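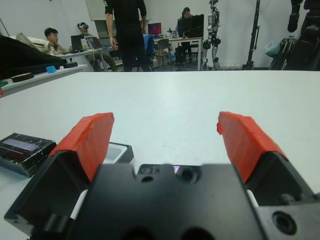

Fig. 1. Red fingertips open over the white tabletop.

Strike Notice and Service Levels at Flinton Airport
Student project report by Hsin-yi Kwok and Hamish Dow
Supervisor: Enda Nic Aodha

1. Background
Our project looked at how much warning ground handling workers gave before stopping work at Flinton, and what the employer did with that time. Ground handling covers baggage, ramp work and aircraft cleaning. The main employer is Stelik, which had 760 people on its payroll in September. We did not study pilots or air traffic control.

2. Method
We read the notices posted by the union branch and the replies from Stelik. We then compared them with the daily departure sheets, which gave us 1,155 flights. Delays under 20 minutes were left out. Hamish interviewed Eamon Foley, a shift lead on the ramp, and Anil Panicker, who plans rosters. Both interviews were done by phone and typed up the same day.

3. Results
The branch gave notice of two stoppages. The first was called off the evening before, after talks on overtime pay. Delays still went up the next morning. Panicker told us the replacement roster had already gone out and could not be pulled back in time.

The second stoppage went ahead on the early shift only. Baggage was hit hardest — cleaning ran close to normal.

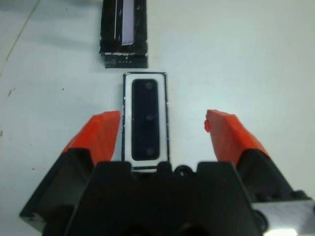
Fig. 2. Black holder on the tabletop.

Foley said most of his crew heard about the canceled action from each other and only later from the company. We could not check this against Stelik's own messages, which we were not given.

4. Limits
The departure sheets list one cause per delay, so a flight held up by both weather and staffing shows only one of them. Two sheets were missing pages. We kept them in and marked them in the appendix.

5. Further work
A longer notice period should be compared with this one, using an airport of similar size. The roster data also needs to be coded by shift.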